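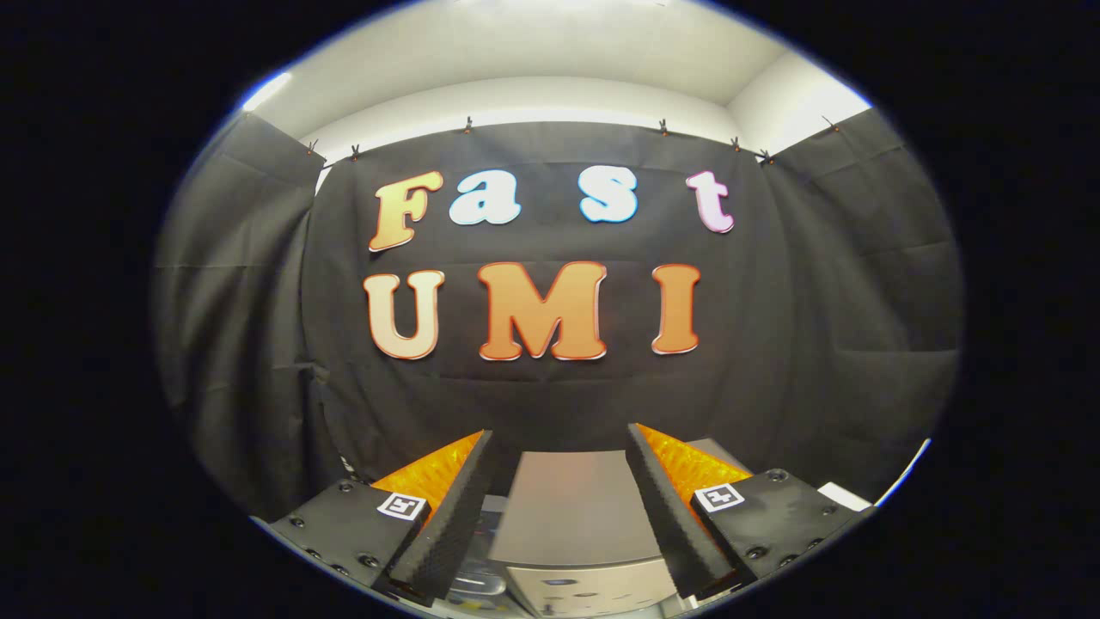

5 min read

Cut-out letters

Cut-out letters are single letters of the alphabet, cut from paper, card, felt, foam or thin board, and put up one at a time to make a word or a name. You know them from classroom bulletin boards, church halls, shop windows and birthday parties. I've been putting them up (and peeling them back down) for most of my working life, so this entry leans toward the practical side, with a bit of history where I know it.

Names

People call them all sorts of things. Teachers in the United States mostly say "bulletin board letters" or "die-cut letters," even when they were cut with scissors. Sign people say "loose letters." My own family says "the alphabet," as in "who had the alphabet last?" A letter counts as cut-out if its outside edge follows its own shape. If it's printed on a square card, I'd call it a letter card, and a row of those on a string is a banner, though I won't fight you over it.

History

Cutting letters out of stiff material is old. Stencils came first, really, and a stencil is the same job turned inside out -- you keep the hole and throw away the letter. Cheap colored paper made the paper kind an everyday thing, and once schools started buying hand-cranked die presses, a teacher could squash out a whole alphabet in an afternoon. I learned on one of those presses. It had a long handle and a smell of machine oil, and you had to lean your whole weight on it to get through felt. Home cutting machines came along later and do a lovely clean job, but I do miss that handle!

How they're made

Scissors still work fine for anything taller than your hand. Draw the letter on the back, flipped, so your pencil lines don't show. Straight letters like E, F and T are easy. Do the S last, when you've warmed up, and turn the paper instead of the scissors. The holes in A, B, D, O, P, Q and R need a craft knife and a mat, or you can cheat the way I do with A and fold it in half down the middle first.

A border makes any letter easier to read. The usual way is to glue the letter onto a second, darker sheet and cut again a little way outside the first edge. Printed sets have the border already on them, and plenty have a shaded or two-tone edge so they look thicker than they are.

Styles

Block letters are the plain kind, all one thickness. Serif letters have the little feet, which look smart in big capitals and are a nuisance to cut. Bubble letters are fat and round and forgive nearly everything. Mixing styles is common, and I'm all for it as long as each word sticks to one. A playful first line with steady capitals under it reads well from across a room.

Sets and counts

The trouble with boxed sets is always the vowels. The Pilura set I use has 163 pieces, which sounds like loads, and I still run short of E's every September when everybody wants WELCOME BACK TO SEVENTH GRADE in one go. The Famwood set has 46 letters in a thicker card with only 2 of each vowel except E, so it's fine for a name and hopeless for a sentence. Turn an M over and you've got a passable W. An upside-down 7 will do for an L if you stand well back and the people looking are kind.

Spacing

This is where most displays go wrong (mine too, for years). Don't measure equal gaps between letters. An A next to a V needs pulling in close, and an H next to an I needs pushing apart. Lay the whole word out on the floor first, squint at it, shuffle it around, then put up the first letter, the last one and the middle one before you fill in the rest. Tilting the letters hides a wobbly baseline beautifully. Tilt one this way, the next one that way, and keep it small.

Backings

Dark cloth is my favorite thing to put letters on. Pale and bright colors jump right off it, and cloth swallows pinholes. Felt grips felt all by itself for a while, then lets go in the night. On painted walls I use putty, in eight tiny dots for a big letter, and I roll it off with more putty when it's time to come down. Tape on the back of thin paper shows through sooner or later.

Keeping them

Store them flat, in folders, by letter. The hall in Treltness where I help out kept theirs in a biscuit tin for years and every one came out curled like a potato chip. A night under a heavy book fixes card but does nothing for foam.

See also

Stencil; Bulletin board; Paper craft; Kneževič alphabet (a narrow display alphabet for felt)

Last updated 25 March 2025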